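How to Put Your Sweaters Away for the Summer (and Find Them Again in November)
By Morfudd Price

Every year I swear I'll do this in spring, and every year it's August and I'm sweating next to a heap of knitwear. If you are more organized than me, congratulations, and please skip to step 2.
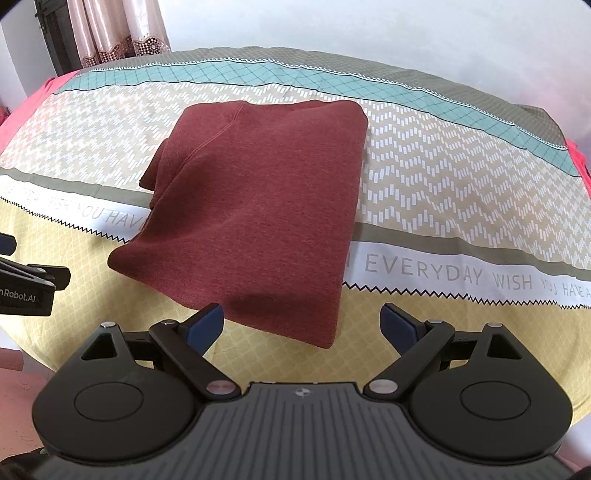
Step 1: Wash everything first

Yes, even the one you wore twice. Moths like skin oil and old soup, and they will find the cuff you dripped on. Use cool water and a wool wash, then dry flat on a towel for as long as it takes. In my damp house that means 2 days. A sweater on a hanger will come down with shoulders like a linebacker.

Step 2: Fold, don't roll

Lay it face down, bring the sleeves across the back, then fold up from the hem. Rolling works for travel, but over a few months the ribbing stretches and never forgives you.

Step 3: Pick a box

I have bought many boxes. Cardboard is fine for cotton and a buffet for everything else. A lidded plastic bin does the job, provided the wool is bone dry - trapped damp smells exactly the way you think it does. Stack no more than 4 heavy sweaters, or the bottom one comes out as felt.

Step 4: Cedar, with low expectations

Cedar blocks smell lovely and discourage moths a little. Sand them lightly when the scent fades. Mothballs work better, if you don't mind greeting the winter smelling like a great-aunt's piano bench.

Step 5: Label the box

Write what's in it. "Misc" is not a label. I once opened 11 boxes looking for one gray cardigan, and it was in the car.

Last updated 2019-08-20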